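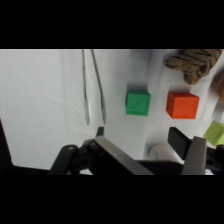
Helov brings robot picking to its Zatberg toy packing hall

Home About us Products News Careers Contact

Zatberg, August 2023. Helov, which packs mixed toy sets for shops and nurseries, has put two robot arms to work at its Zatberg site. The arms pick small items such as play blocks and place them in trays ready for boxing. All 48 people employed at the site are staying on, and 14 of them have been trained to run and look after the new cells.

The system is called Grikora. Each arm carries a gripper with two flat fingers and a small camera mounted close to it, so that the picture used for a pick is taken from right beside the fingers. Items are laid out on a white cloth under the arm. Blocks and soft toys can share the same cloth, as the sets that Helov packs often contain both.

Until this spring, all picking at Zatberg was done by hand at long tables. A packer would stand for most of a shift, reach into a bin, check the item against a list and drop it into a tray. The work is light but it is the same movement over and over, and sore wrists and shoulders were the most common complaint raised at staff meetings. The first arm was switched on in April, on the day shift only, and the second followed once the team was happy with the first.

Grikora now handles the hard blocks from Helov's range of 326 items. Soft toys, books, card pieces and anything with a string or ribbon are still picked by hand. The company plans to add a few more items to the robot's list over the winter, one family at a time, and has set no target for how far this should go.
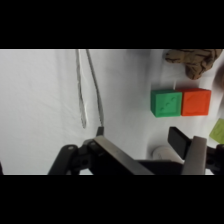 By Elif Naz Gündoğdu
Helov Press Office

Blocks lying hard up against each other, like a green one beside an orange-red one, are among the more awkward jobs. The fingers need room on both sides of a block before they can close on it, and a neighbour takes that room away. A packer on the cell can tell the arm to try from another angle, nudge the blocks apart by hand with the arm stopped, or mark the layout as one to be practised later. That decision is left to the person at the cell.

What changes for the people on the floor

The job title for those working with the arms is cell operator. Operators lay out the cloth, start each run, watch the picks on a screen and deal with anything the arm leaves behind. They also check every finished tray before it goes to boxing, as packers did before. A full turn on a cell lasts half a shift, after which operators swap with colleagues at the hand tables. The swap was asked for by the packers themselves, who did not want to spend a whole day looking at a screen.

Training takes place on site, in paid hours. It covers safe stopping and restarting, changing the finger pads, cleaning the camera and reading the fault messages. No earlier experience with machines was asked for. Most of those who signed up came from the packing tables, and others from goods-in. A further course will be offered to anyone who missed the first.

Pay for cell operators is set one grade above that for packers. Packers who prefer to stay at the hand tables can do so on their present terms.

There have been some problems along the way. The arms are slower than a practised packer on easy trays, and in the first weeks the operators spent a good deal of time clearing stops that came from shiny packaging catching the light. Wrapped items were taken off the robot's list and went back to the tables. The cloth also has to be pulled straight more often than expected — folds can tip a small block on to its edge — and this is now part of the start-up check.

Shift times have not changed. The evening shift works without the arms for the time being, and any move to run them later in the day will be discussed with staff first.

The cells were built with Erdem, a supplier of handling equipment, which also provides spare parts and visits the site for servicing. Day-to-day adjustments are made by Helov's own operators. Camera pictures from the cells show the cloth and the gripper and are kept for checking missed picks. They are not used to measure how fast individual members of staff work, and this has been written into the site agreement.

Customers will see no difference in their orders. Box sizes, order codes and delivery days stay as they are, and queries about missing pieces should be sent to the usual customer service address with the number printed on the tray label.

About Helov

Helov packs and supplies mixed toy sets, replacement pieces and nursery play boxes from its site in Zatberg.

Press contact: Elif Naz Gündoğdu, Helov Press Office, Zatberg. Visits to the packing hall can be arranged by request.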